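Pramora Toy Kitchen Set with Wooden Rack
Play food, utensils and a stand to keep them on
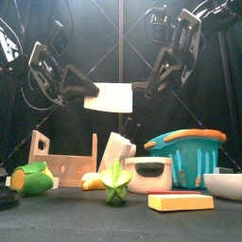 Tamara Oprea asked whether the set would be any good for a child who only wants to cut things up and has no interest in pretending to cook. It would. Plenty of children begin with the chopping and come to the cooking later, and there is enough in the box for both.

Pramora is a play kitchen set for a table top. It does not need a toy cooker or a play kitchen unit, although it will sit happily on one. Everything can be laid out in a row on a low table, a tray or the floor, and most of the small things go back on the rack when playing is over.

The rack

The rack is made of wood in a tan colour. It has a flat board front with a handle hole at the raised end, big enough for a child's hand, and a tall post at the other end. It comes flat in the box and goes together with four wooden pegs and two screws. You will need a cross-head screwdriver. Allow 20 minutes the first time, less if you read the sheet before you start.

The pegs are a tight fit. Push them in by hand as far as they will go, then tap them home with the handle of the screwdriver. Do not use glue. If the post has to come off later for moving house or storage, the pegs can be eased out again with a gentle twist.

Stand the rack on a level surface. It is meant for the pieces in this set and for other light toys of the same sort. It will not take real pans or crockery, and it should not be fixed to a wall.

The play food

The vegetables are chunky and made in two pieces, so that they can be taken apart and put back together. The outside is coloured like the skin and the cut faces are coloured like the inside, which helps a young child see which end meets which. The halves are held together with small round fastening pads. These come fitted.

After a good deal of use the pads pick up fluff and stop gripping well. Go over them with an old dry toothbrush. If that does not help, new pads can be bought in a strip of 60, and they stick on over the old ones once the old surface has been wiped clean. Leave them overnight before the first cut.

Pieces from the older Clomovum range are the same width and will fit the same pads. Huanca pieces are narrower and will not match up, though they can be played with alongside.

Utensils

The utensils are sized for small hands. None of them has a sharp edge and they will not cut real food. Please do not let a child try them on soft fruit or cheese, as the juice gets into the joints and is hard to clean out.

Wooden handles may feel a little rough to begin with. A light rub with fine sandpaper along the grain will smooth them. Wipe off the dust with a dry cloth before giving them back.

Cleaning

Wipe painted pieces with a cloth wrung out in warm water with a drop of washing-up liquid, then dry them straight away. Do not soak anything wooden and do not put any part of the set in the dishwasher. Crayon comes off the painted faces with a damp cloth and patience. It does not come off the bare wood of the rack so easily, and sandpaper is the only thing we have found that shifts it.

Keep the set away from radiators and out of strong sun. The board may bow slightly in a very dry room and will usually settle again by itself within a week or two.

Age and safety

Suitable from three years. Not for children under three because of the small fastening pads, which could come loose and be swallowed. Check the pads every so often and throw away any that are peeling. Take out all packing before handing the set over.

An adult should put the rack together. Check the two screws again after the first few days of play and tighten them if they have worked loose.

Size and weight

The packed box weighs 1,100 grams. It is a flat box and will go under most beds. There is a cardboard tray inside which is worth keeping, as it holds the food pieces in place if you want to put the set away between visits.

Spare parts

We keep pegs, screws, posts and fastening pads for this set. Handles are not sold on their own. To ask for a part, write to Lucian Onu at the Vallero workshop and say which piece you need and whether your rack has pegs or the earlier metal pins. The metal pin version was sold until August and its posts are not the same as the present ones, so please look before you write. Small parts go out by ordinary post.

We have sent out more than 200 replacement strips of pads so far and only a handful of posts, so if you are ordering one thing to have in the drawer, make it the pads.

Nurseries and playgroups

The set stands up to group use, but the pads wear faster. Order a spare strip with each set. Two sets can share one table if the racks are placed back to back, with the children on opposite sides. Extra food pieces can be ordered without a rack.

Returns

Unused sets can be sent back in the original box within four weeks. Once the rack has been put together we can only take it back if there is a fault. Tell us what is wrong before you post it, as a missing peg or a stripped screw can be put right without sending the whole box.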